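Florketti
Home / Luggage / Carry-On / Ostemmont 25

Ostemmont 25 Travel Backpack

Item no. 724
Colors: slate, moss, rust
In stock, ships in two business days

The Ostemmont 25 is a 25-liter backpack for trips of two to five days. It opens flat like a suitcase, so you can pack it on a bed and get at everything without digging from the top. It is sized to go under the seat on many airlines, but limits differ and change often. Check with your carrier before you fly.

The main fabric is 1000 denier nylon with a water-resistant coating. It will handle a walk to the station in the rain. For longer wet days, use the rain cover stored in the bottom pocket.

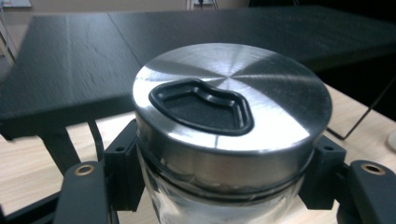

The shoulder straps tuck behind a panel on the back when you want to check the bag or carry it by the side handle. The hip belt comes off. If you plan to walk with a full load, leave it on and set it before you tighten the shoulder straps.

What's inside

Laptop sleeve, fits most 15-inch models
Two mesh packing pockets
Passport pocket against the back panel
Key clip
Bottle pocket on the left side

Changes from the earlier model

The February update replaced the plastic main zipper pulls with cord loops and moved the bottle pocket forward. The older Karras packing cubes still fit. The Kolby toiletry bag fits in the top half only.

Care

Wipe with a damp cloth and mild soap. Do not machine wash or tumble dry. Hang open until dry.

Returns

Unused bags can be sent back within 60 days with tags on. Questions about repairs go to Styliani Andreadis at the service desk.

Page updated 2024-03-24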